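Skandberg Duo to Open Trerkham Chamber Season With Full Flundell Cycle

Violinist Tuva Lindholm and pianist Njål Söderlund, who perform together as the Skandberg Duo, will open the chamber season at Skyrme Hall in Trerkham with a complete performance of the Flundell cycle, a set of 10 pieces for violin and piano. The program was announced June 1, 2018. The concert takes place in December and begins at 7:30 PM, with doors opening at 7.

The cycle was written in two parts. The first six pieces are short studies in a single key area each, with the violin part kept almost entirely in first and third position. The last four are longer, use retuned lower strings on the violin, and are normally played without a break. Most performers select three or four of the pieces to fill half a program. Complete performances are uncommon, mainly on account of the retuning, which requires either a long pause or a second instrument on stage.

Lindholm will use two violins. The first is tuned conventionally and will be played through the sixth piece. The second, with its G string lowered to F and its D string lowered to C, will be kept on a padded stand behind the piano and brought forward at intermission. It will be tuned backstage at the start of the evening and checked again during the break, as lowered gut strings tend to drift upward in the first hour.

"The tension across the bridge is different enough that I treat it as a separate instrument," Lindholm said. "The bow weight changes, and so does the contact point. I practice the last four pieces on the second violin only."

Söderlund will play the hall's own grand piano, which was restrung last year and regulated in the spring. The lid will be set on the short stick for the first half and fully raised for the second. He said the setting was chosen after a trial session in the hall in which both positions were recorded from the rear rows and compared.
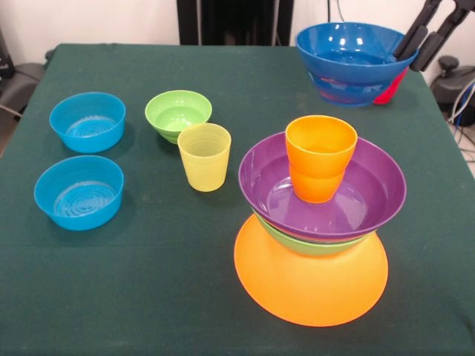 Will the performance include an intermission? There will be one, lasting 15 minutes, placed between the sixth and seventh pieces.

Skyrme Hall seats 715 in its standard layout. For this concert the front row will be removed to allow a stage extension, and the two side balconies will be open. The extension moves the players forward of the proscenium line, where the reverberation is shorter and the direct sound of the violin reaches the main floor more evenly. The adjustable curtains along the rear wall will be drawn halfway. The same arrangement was used for the string quartet series last season.

The first half runs 38 minutes and the second 44, with no encore planned. Latecomers will be admitted only between the second and third pieces or at intermission. The seventh through tenth pieces are played as a continuous span, and the doors to the main floor will stay closed until the end.

The printed program will include a note by Söderlund on the sources of the edition being used. The published score contains several conflicts between the violin part and the piano score – chiefly slurs and dynamic marks in the fifth and ninth pieces – and the duo has prepared its own performing parts from the manuscript copy. In the ninth piece they restore a passage of more than 40 measures that the printed edition marks as optional.

An open rehearsal will be held on the afternoon of the concert, beginning at 2 PM. It will cover the seventh and eighth pieces and will be followed by a short demonstration of the lowered tuning. Seating for the rehearsal is limited to the center section of the main floor. Admission is free for concert ticket holders and for students of the Trerkham music school, who should bring a current student card.

The concert will be recorded for later release. Microphones will be suspended above the stage extension, with a second pair placed at the front of each balcony. Audience members are asked to switch phones off completely, as the silent setting can still cause interference on the balcony lines.

Tickets go on sale at the Skyrme Hall box office at the end of the summer. Seats on the main floor and in the balconies are priced separately, and season subscribers may exchange a ticket from any other concert in the chamber series. Wheelchair spaces are at the rear of the main floor and can be reserved through the box office only.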